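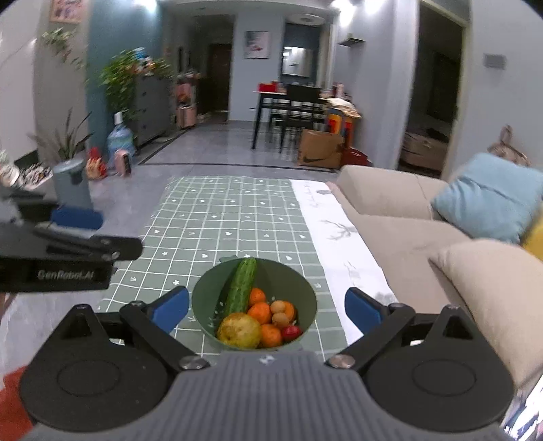 I've been working through the Pleketance deck for a few weeks now and I like it a lot more than I expected to like a box of cards. If you do any handheld gripper work at home, you may have hit the same wall I did. You have the tools and a free evening, and by the third night you're picking up the same mug again.

The deck is a set of 90 task cards from a small outfit called Billthorpe. It costs $59, which made me wince a bit for something with no electronics in it. Each card gives you one household job, a rough setup, and a short list of things to vary between takes. It doesn't care whose grippers you use. Mine are black and gray with blue finger pads, and nothing in the box assumed otherwise.

My favorite card so far is number 14, "Full Bowl." Fill a light bowl with mixed produce, set it on a low surface, and bring the grippers in around it. That's the entire instruction! But then you turn it over and the back gets you thinking. Use fruit of different sizes. Let something long stick up past the rest. Put a patterned cloth underneath. Leave the room as it is.

So I used the green plastic bowl with tangerines, a big pear, a couple of little tan fruits and a bumpy cucumber leaning up toward the rim, and it was a great evening's work. The cucumber is the troublemaker. Come in a little crooked and the whole load wants to shift, so you learn to line up both pads before you close anything. The pear is nearly as bad, because it's heavy and it sits wherever it likes. I ended up changing the arrangement every few takes just to see what would happen (tangerines roll, mostly under the sofa).

"Leave the room as it is" shows up on a lot of the cards, and I've come around to it. I used to tidy for half an hour first. Now the cushions stay put, the suitcase stays out, the boxes by the dining table stay where they are, and I start recording a lot sooner.

The other half of the package is Jirkuseo, the logging app that comes with it. You type in the card number, tap once per take, and add a note if something went wrong. It's plain and quick and it works offline. I passed 600 takes in December and it still opens right away. The export is a simple spreadsheet – no account, no upload, no fuss. I wish it had an undo button, though. I've tapped twice by accident more often than I'd like to admit, and fixing that means opening the spreadsheet later.

Some gripes about the cards themselves. The print is small. The laundry section feels thin next to the kitchen one, and two of the towel cards are close to being the same card. A few setups also call for things I just don't own, like a cake stand. For the biscuit tin card I dug out an old one from 1973 with a lid that sticks, and that was much more fun than a new one would have been.

There's a cheaper deck called Samuel that I tried last year. It's fine for single-object pickups, but it runs out of ideas fast and has hardly anything for two hands. Pleketance has a whole section for that, and it's where I've spent most of my time.

Next up is card 31, "Bag Inside a Bag." I've read the back twice and I'm already clearing an evening for it.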